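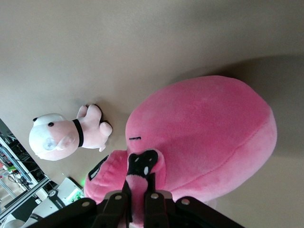 June, half past nine in the evening

My hands smell of bream and I have washed them three times. I write this at the kitchen table before I forget the order of things, because my last entry about fishing was so short that I could not understand it myself when I read it again.

We left at twenty to five. Noreen drove and I held the maggots on my knees, in two boxes, with the lids pressed down by my thumbs the whole way. Atif slept behind us with his hood over his face. He says he likes the early start but he has never yet seen one.

Gredside was covered in mist when we arrived and I could hear the coots before I could see any water. The club has had this lake since 1931, it is painted on the board by the gate, under the list of rules. There is a new rule this year: no keepnets until the end of July. I read the board each time from top to bottom. Noreen laughs at me, but I am still a guest on her ticket and I do not want to be the guest who made a mistake.

We took the three pegs after the willow. I had the middle one, which they gave me out of kindness, I think, so that there was help on both sides. Noreen plumbed the depth for me the first time and then made me do it again alone. I found the bottom of the shelf and put the float there, and I fed small balls of groundbait, small like a walnut, as Mercedes taught me last summer. Mercedes could not come today, her shift at Orkberg was changed.

For one hour, nothing. Then little roach, one after another, so small that the hook looked cruel in them. I changed to a grain of corn. Noreen said wait, and I waited, and I ate my egg sandwich with my left hand. When the float moved it did not go down. It rose up and lay flat on the water, and I looked at it like a stupid person until Atif shouted "Lift!" from his chair.

It was a bream. It did not fight very much, it was more like pulling a wet coat, but my knees were shaking. Noreen put the net under it. She has a small scale and it showed four pounds and some ounces; I was too happy to read the ounces properly. We wet the mat, I took out the hook myself, and I held the fish in the margin until it went away from my hands. I had two more before ten o'clock, both smaller, and I lost one at the net which I believe was a tench. Atif believes it was another bream. We will not agree on this.

Atif had a pike follow his roach right to the bank, and after that he did not want to sit near the edge.

By eleven the sun was on the water and everything stopped. We packed up slowly. I left my disgorger in the grass, the yellow one, and I only remembered it at the petrol station.

To do: buy a new disgorger, and hooks in size 16. Ask Renata if she still has the 20 foot pole that she wanted to sell — I cannot lift it for long, but I can practise in the garden. Pay Noreen for half of the bait. Wash the landing net tomorrow, outside, and not in the bath as I did in May.

The word I learned today is "slabs". It means big bream. Mine was not a slab, Noreen says, but it was going in that direction.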